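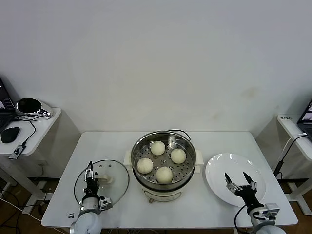

Re: Storage room to let, Hetley building

Hello Mireille,

Thank you for the details. I am interested in the storage room for my bicycles and winter tires, from December if it is still free. May I ask two things? Is the 175 dollars per month with the heating, or is the heating paid apart? And is the door wide enough for a cabinet of 50 inches? I can come to see it after 6 p.m.

Kind regards,
Florian Vasseur

Mireille Picard wrote:
> Dear neighbours,
> I have a storage room to let on level 2, next to the elevator.
> It is dry, with a light and a lock in good order. The rent is
> 175 dollars per month, and I ask for one month in advance.
> No paint or gas bottles, please. Please write to me or to
> Solène Delaunay, who has the other key.
> Mireille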